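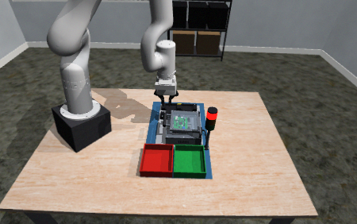
Who operates the arm during a demonstration?
A trained operator guides it by remote control, working from live views of the simulated workcell.

The Ploltetdale Robotics Program presents views from its Nenari project, in which people show a robot arm a task and the arm's movements are recorded for later training. The project is directed by Carola Lindemann. By December 2019, five operators had recorded 1656 demonstrations.

Each operator completes 16 practice runs before any recording is kept. Practice covers slow approach, gripper alignment and safe withdrawal. Close views of the circuit board and the frame that surrounds it are provided for fine positioning.
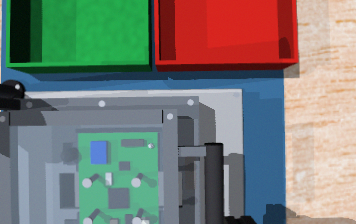
Operators are asked to move at a steady pace and to avoid sudden corrections near the fixture. Recordings are reviewed by Iqra Jafri and Babar Dogar, who mark the start and end of each step. A run with a long pause is set aside and may be repeated on request. Review of a full set takes almost 12 days.

Wider views of the room, with the red and green bins at the front of the table, are used when planning the path of the arm. 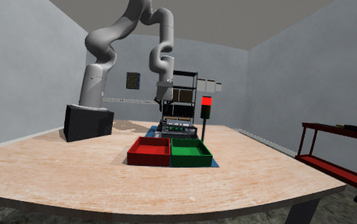
May visitors try guiding the arm themselves?
Visitors may do so by appointment, under the supervision of Ehsan Abbasi, and their runs are not added to the training set.

Requests should be addressed to the Nenari project office at Ploltetdale.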